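Etlow Household Film Recycling Trial: Progress Report to the Abbasi Fund
Prepared by Areeba Bugti, 25 October 2026

Collection continued at 4 drop-off points in Flornside through September. Total material received was 1546 pounds, against a target of 800. The excess is mostly grocery bags and mattress wrap from the Sultside store.

Moisture in the baled film remains above the buyer's limit. Waqas Usmani has moved the bales under cover and will retest them next month.
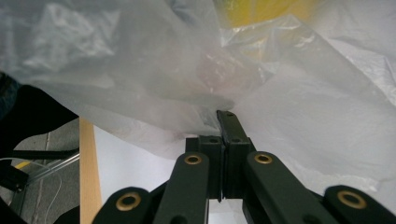
Translucent white plastic bag, crumpled.

Labels and tape are still the main contaminants. Sorting time per bale has not improved, and the revised sign text is with Bushra Khokhar for approval.

Spending is within budget except for hauling, which is over by 6 percent. We request permission to cover this from the unused printing line. The buyer's contract is unsigned pending the moisture results.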